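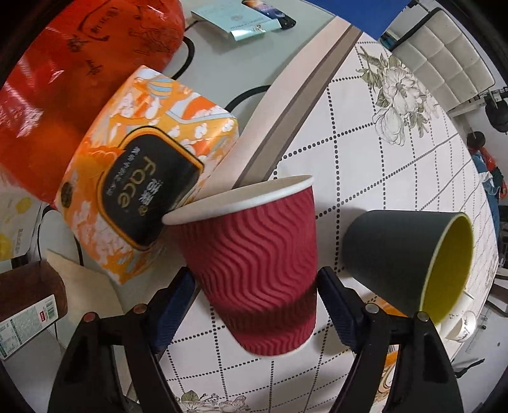
A ripple-wall paper cup, a glazed mug and a small white cup on a table with a lattice-print cloth.

Giltari to sort break room tableware under new rules

9/18/03

The Giltari office building will change how cups, mugs and table supplies are handled in its shared break rooms. The new rules were issued by Pravon, the firm that runs the building, and take effect in November. They apply to all 23 break rooms and to the ground floor meeting area.

Paper cups remain available at the drink stations. Used ones go in a separate bin fitted with a stacking tube. Ripple-wall cups have an outer layer that takes up more space than a plain wall, and Pravon found that loose cups filled the existing bins well before the end of a shift. Lids go in general waste. Cups holding liquid must be emptied at the sink first.

Ceramic mugs will be kept on open racks near the sink. Mugs left on tables after 6 p.m. will be collected, washed and returned to the rack on the same floor. The last inventory listed 1316 pieces of tableware in the building, of which 167 were chipped or cracked and have been withdrawn. Small cups without handles are counted with the mugs and use the top shelf, where the spacing is narrower.

Snack bags and tissue packages may stay on the tables during the day. At closing, opened food must be sealed and moved to a cabinet or thrown out. Unopened packages can be left in the tray by the door. Phones, cables and printed matter found at closing will be held at the front desk for 63 days.

Tablecloths are covered by a separate contract with Wuken, a laundry service. Cloths will be changed twice a week, and on the day of any large spill. Printed cloths are to be washed apart from plain white ones. Tenants who supply their own cloths must label them on the hem or they will be sent back unwashed.

Racks and bins are being supplied by Xenos. Installation starts on the upper floors and moves down, with one floor closed at a time. Each closure is planned for a single morning. During that period tenants may use the break room on the next floor.

Requests for extra racks should be sent to the building office in writing, with the floor number and the number of people using the room. A copy of the rules will be posted in each break room before the start date.

0 comments | 2 shares

Get building and property news by e-mail. Sign up for our newsletter.

Contact us | Copyright 2003 | Back to top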